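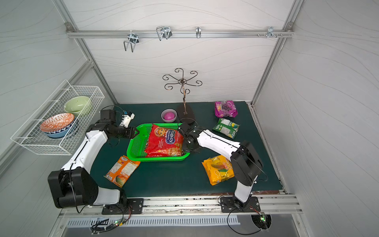
Wall basket with patterned bowls, scroll stand and green sweet basket.

A sweet basket is a shallow, open container used to keep wrapped sweets and small snack bags together on a table or shelf. The idea is wonderfully simple, and it turns up in kitchens, offices and waiting rooms everywhere! Most are rectangular, with a raised rim and rows of small holes in the base and sides, so crumbs fall through and the whole thing can be rinsed under a tap.

Good layouts keep the bowls off the tabletop. A wire-mesh basket fixed to the side wall will hold a small stack – a speckled green one at the back, say, with an orange-and-white one nested in a blue one – and a rail with hooks leaves even more room below.

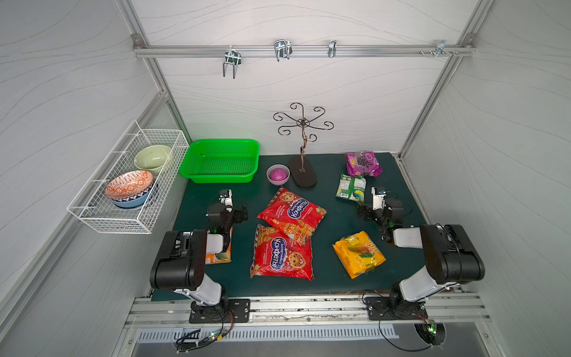 Ovumdale Household Objects Group – Tables and Storage

Bags are usually laid out before they are sorted. Large ones, such as the red bags marked "Конфеты" (Russian for "sweets"), go in first, and small packets fill the gaps. The Dasier pattern of basket, sold in Lirnerico from March onwards, is rated for 4000 grams, though 475 grams of mixed sweets already makes a lovely generous heap.
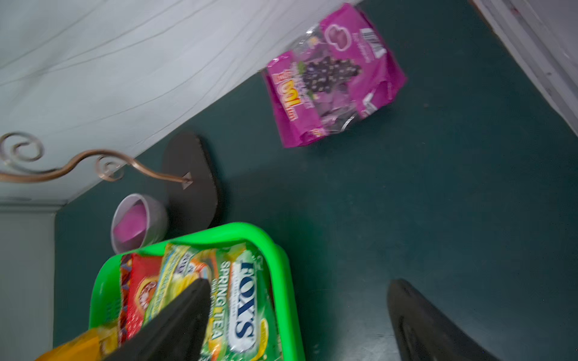 Smaller packets look best with their fronts facing up, so that a favourite flavour can be spotted straight away. Decorative pieces belong at the edge of the table. Scroll stands with curling metal arms are a delightful choice, and the heavier the base the better they stay put.

See also: Fruit bowl; Rivadeneira stand; Wall basket

Last edited Jun 20, 2021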